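Trirkham Leftovers Log: README

A plain-text table of what people in one shared office brought for lunch, and how long they say they heated it. 1663 rows, one per meal. Collected by Edow between January and June, on a clipboard, which explains the spelling.

Columns: day, dish, minutes, verdict. Verdict is free text and occasionally rude.
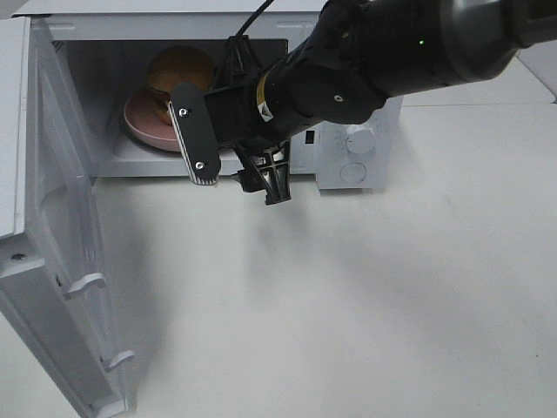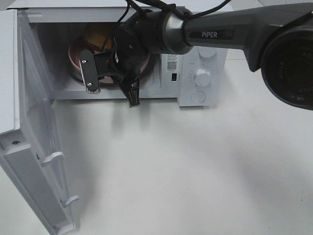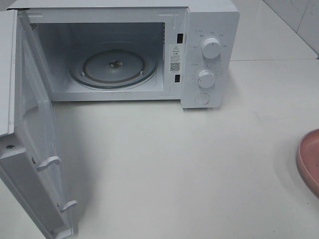
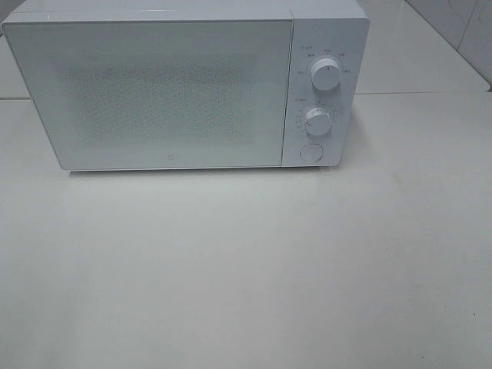

Minutes are self-reported and should be treated with suspicion. A suspicious number of rows say exactly 90 seconds, whatever the dish. Bread is the worst offender: a bun on a plate, like the one on the pink plate in the first picture, may be logged as "bread", "burger" or "lunch" — we merged none of these.

Known problems: soup and stew overlap. Wednesday is thin, as the Grinineck market has a pie stall. Rows before 2000 use the old dish codes; see codes.txt, or ask Ofori, the office upstairs that invented them.

Yes, 2000 is a row id. Ids skip.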